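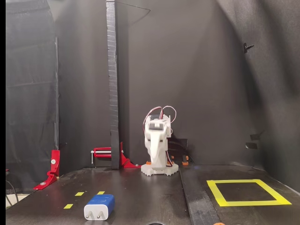 A small 3D-printed arm at the Borau workshop, with a wall charger on the left and a taped square on the right.

Can a machine tidy up yet?

2022-08-24

Picking up a phone charger and putting it where it belongs takes a person 2 seconds. For a low-cost robot arm it is still a fair test, and it is the one Salvador Tavares has been running at Borau this summer. The job is to lift the charger off the table and set it down inside a square of yellow tape.

Tavares ran the job 111 times with the same settings. The arm got the charger fully inside the square on 60 of those tries. Most of the misses came at the pickup. A charger lying on its side has two prongs sticking out, and a grip that is slightly off center tips it over or pushes it away. Once the arm had a good hold, the trip across the table was usually fine.

Speed is the other problem. A good run took 20 seconds from start to finish, and a bad one took longer because the arm kept going back for another try.

Yu-na Hyun, who looks after the packing benches at Moreira, came by to watch. She said she would not put an arm like this on a bench today. Her staff handle chargers, cables and boxed lamps in the same hour, and every new item would mean more setup. She could see a use for it on one dull job with one part that always arrives the same way up.

At home the picture is much the same. Clearing a kitchen counter means dozens of different things, some of them breakable, and no tape on the counter to show where they go.

Tavares plans to swap the charger for a folded dishcloth next, then a spoon. Results should be ready for the November issue. Members who want to see the arm can ask at the Ginley Street desk.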